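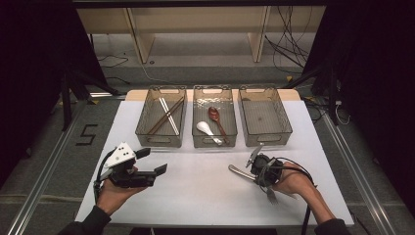
수저 분류용 바구니, 칸막이 정리함보다 나을까요?

Kisden
원룸에서 쓰던 칸막이 수저 정리함이 너무 좁아서 바꾸려고 합니다. 젓가락 길이가 제각각이라 긴 나무젓가락은 칸에 안 들어가고, 국자 크기만 한 나무 숟가락은 서랍이 닫히지 않습니다. 그래서 칸막이 대신 손잡이 구멍이 있는 반투명 바구니 세 개를 나란히 두고 젓가락, 숟가락, 기타로 나눌까 하는데요. 서랍 안쪽 폭은 301mm입니다. 나무 제품과 플라스틱 제품을 같은 바구니에 넣어도 되는지, 세 번째 바구니에는 보통 뭘 넣으시는지 궁금합니다. 서랍이 안 되면 선반에 올려 둘 생각도 있습니다.

Rulletti
저는 그냥 컵에 꽂아 둡니다. 500원 주고 산 컵인데 잘 쓰고 있어요. 바구니는 자리만 차지해요.

Prundach
저희 집은 작년부터 바구니로 쓰고 있습니다. 결론부터 말하면 서랍보다는 선반 쪽이 편합니다.

먼저 폭을 재실 때 바구니 바닥 말고 위쪽 테두리를 재세요. 벽이 위로 갈수록 벌어지는 제품이 많아서 바닥 치수만 보고 사면 세 개가 나란히 안 들어갑니다. 서랍 폭이 301mm면 테두리 기준으로 하나에 100mm가 한계인데, 이 정도면 큰 나무 숟가락은 비스듬히 넣기도 어렵습니다. 저도 처음에 서랍에 맞추려다가 포기하고 폭 920mm짜리 선반으로 옮겼습니다.

나누는 방법은 재질보다 종류로 하는 게 찾기 쉽습니다. 젓가락은 젓가락끼리, 숟가락은 숟가락끼리요. 나무와 플라스틱을 같이 넣어도 쓰는 데 문제는 없었습니다. 다만 나무로 된 것은 씻고 나서 물기를 닦고 30분쯤 세워 두었다가 넣습니다. 덜 마른 채로 눕혀 두면 바닥에 닿는 면에 얼룩이 생깁니다.
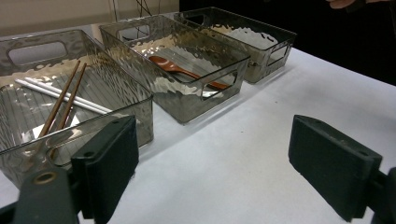

갈색 나무젓가락이 든 바구니와 나무 숟가락이 든 바구니. 긴 것은 대각선으로 눕힙니다.

세 번째는 처음에 비워 두시는 게 좋습니다. 쓰다 보면 집게나 포크, 병따개처럼 갈 곳 없는 물건이 나오는데 그때 넣으면 됩니다. 손잡이 구멍은 있는 쪽이 확실히 편합니다. 식탁에 통째로 들고 갔다가 그대로 다시 올려놓을 수 있습니다.

단점은 먼지입니다. 뚜껑이 없으니 저는 잘 안 쓰는 바구니 위에 마른 행주를 덮어 둡니다. 바닥에 무늬나 홈이 있는 제품은 거기에 먼지가 끼니까 가끔 솔로 닦아 주세요.

Bhatia
윗분 말씀에 하나만 보태면, 바구니가 가벼우면 꺼낼 때 같이 밀립니다. 선반에 미끄럼 방지 매트를 깔았더니 괜찮아졌습니다. 매트는 바구니보다 조금 크게 자르세요. 그리고 식구가 여럿이면 자주 쓰는 수저만 바구니에 두고 손님용은 따로 보관하는 게 낫습니다. 한 바구니에 다 넣으면 결국 뒤적이게 됩니다.

Kisden
답변 감사합니다. 테두리 폭은 생각을 못 했네요. 서랍은 포기하고 선반으로 알아보겠습니다. 매트도 같이 사야겠어요.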